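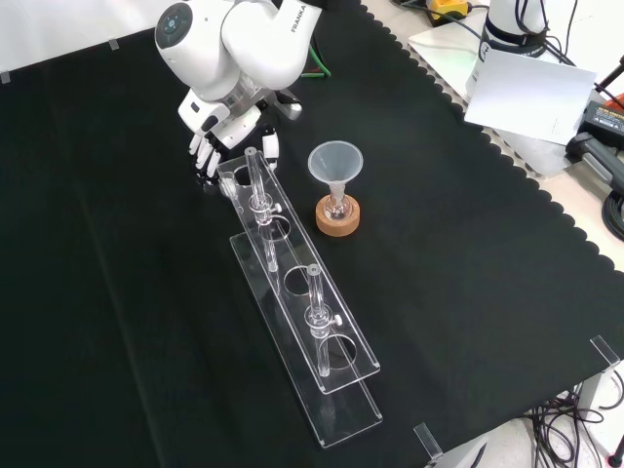
Chapter 2
Water: what's in it, and how we find out

I grew up in Nirnmont, a town where the tap water tasted like a garden hose. Visitors pulled faces at it. We locals didn't notice, and when I moved away for uni I thought the water in the city tasted wrong (too flat, like something was missing). Something was missing. Nirnmont's bores draw from limestone, so every glass came with a good dose of dissolved calcium, and my kettle in the new flat stayed shiny for months while Mum's back home grew a white crust thick enough to chip off with a spoon.

That crust is where I'd like to start, as it's the cheapest chemistry lesson you'll ever get. Go and look inside your kettle now if you can. If there's a pale, rough layer over the element, you live in a hard water area. If the metal is still bright, your water is soft, or somebody at your place is very handy with the vinegar.

In Chapter 1 we talked about mixtures you can see, like sand in a bucket or bits of leaf in a pond. In this chapter we move on to solutions, where the thing that's mixed in has spread out so finely that the liquid looks clear. A glass of sea water and a glass of rainwater look the same sitting side by side on the bench. One of them will make you sick if you drink enough of it, and the other will mostly just taste of your roof.

Some words before we get going. The solvent is the liquid doing the dissolving, and in this chapter it's always water. The solute is whatever gets dissolved, such as salt, sugar, calcium, or oxygen from the air (yes, gases dissolve too, and fish are very glad of it). The concentration tells you how much solute you've got in a given amount of solution. We'll mostly write it in milligrams per litre, or mg/L, and I'd ask you to get into the habit of writing the units every single time. I lost a lot of marks at school by leaving them off!

Let's try one. Say you collect a 2 L bottle of water from a tap, boil it dry in a clean pan and weigh what's left behind. You get 92 mg of white powder. Divide the mass by the volume and you have 46 mg/L of dissolved solids. That's quite low, and you'd call it soft water. Now imagine doing the same with a bottle from one of the old bores at Nirnmont. I won't give you the answer, but you'd want a bigger spoon.

Boiling water dry is slow and it uses a lot of gas, so people who test water for a living have quicker ways. The simplest is the soap test, which your great-grandparents would have known without calling it chemistry. Soap lathers well in soft water and badly in hard water, where it makes a grey scum. You put the same amount of water in each tube, add the same number of drops of soap solution, put the stoppers in, shake, and compare the height of the foam. We'll do this one properly in Activity 2.1, and I'd suggest wearing an apron. The last time I ran it with a class there were 29 of us in the room and almost 29 wet sleeves by the end.

Then there's conductivity. Pure water is a poor conductor of electricity, but once you dissolve salts in it the current gets through much more easily. A conductivity meter measures that and gives you a number in a few seconds. It can't tell you which salt is in there, though. For that we need other tests, and they fill up most of the second half of the chapter.

We'll also follow one river the whole way down. The Sotano starts as snowmelt, runs through farmland, picks up a bit of everything from the town of Plastville and ends in a wide salty estuary. A sample from the top and a sample from the mouth are both river water, and yet they could hardly be more different. Keep a page free in your workbook for the Sotano table, as you'll be adding to it in every section.

Before you turn over, have a go at these. Write your answers in pencil so you can fix them later.

Why does hot water leave more scale in pipes than cold water does?

If 2000 mg of salt is dissolved in 2 L of water, what is the concentration?

Does rainwater contain any solutes? Where could they come from?

What you'll need for Section 2.1: test tubes with stoppers, a rack, a dropper, soap solution, a marker pen, a ruler, and samples of water from three different places. Bring one from home in a clean jar with a label on it.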